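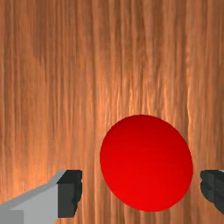 3.2 Casting comedians in first dramatic roles

Figure 1. Simulated view of a red ball on a wooden surface, with a gripper finger on either side.

The second part of the study looks at television comedians who moved into feature films, and at the kind of part each was first given. The sample was drawn from the Fekwood listings, which record cast and billing order for regional releases. After duplicate entries and uncredited cameos were removed, 1021 film credits remained. Of these, 200 were first screen credits for a performer already known from a televised comedy contest or sketch program.

Each first credit was coded as comic, mixed or dramatic. Two coders worked separately from the published synopsis and the full film where it was available. A role was coded as mixed when the performer had at least one extended comic scene but the character's main storyline was not resolved through comedy. The sidekick part, which is common in the sample, was coded as comic unless the character died or was seriously harmed before the final act. Disagreements were settled by discussion, and a small group of credits with no surviving print was coded from the synopsis alone.

Billing order was taken from the opening titles. Where the opening titles listed the cast alphabetically, we used the closing titles, and where both were alphabetical the credit was left out of the billing analysis but kept for the role analysis. Posters were not used. In the Prullero releases in particular, the poster often gave a comedian far more prominence than the titles did, and the size of the face on the poster appeared to follow the performer's television ratings at the time.

Audience response was measured with 1801 written comments collected through the Trurkia viewer panel. Comments were kept if they named the performer or the character. We did not score comments as positive or negative. They were sorted by whether the writer mentioned the performer's earlier television work, and whether that work was used as a point of comparison. A comment such as "funnier on the show" was counted as a comparison; a passing reference to the program was not.

The approach follows Ramanauskas in treating the first credit as a separate event from the later career. It differs in its handling of directors who were themselves making a first film. These credits were flagged and analyzed both with and without the rest of the sample, as a new director may have less say over the casting of supporting parts. Results for the flagged credits are reported in Section 4.1.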